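Home | Notebook | Dye Recipes | Contact

August 2024

Madder bath again! I ran the Clirkow recipe at 64 (Celsius, I keep forgetting to write that) and the wool came out a lovely brick, way better than the muddy stuff I got at Trukilcombe.

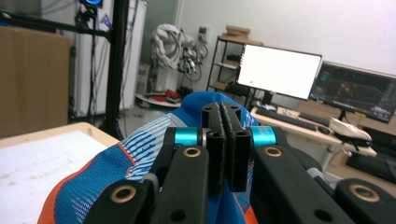
Rengifo Textile Workshop, Natural Dye Group

Next batch goes in at 61, same alum, but I want a longer soak and softer water. Hands off the big pot till then, please :)

Comments
Did you add chalk?
Just a pinch, yes!
Saving me a skein?

Last updated: October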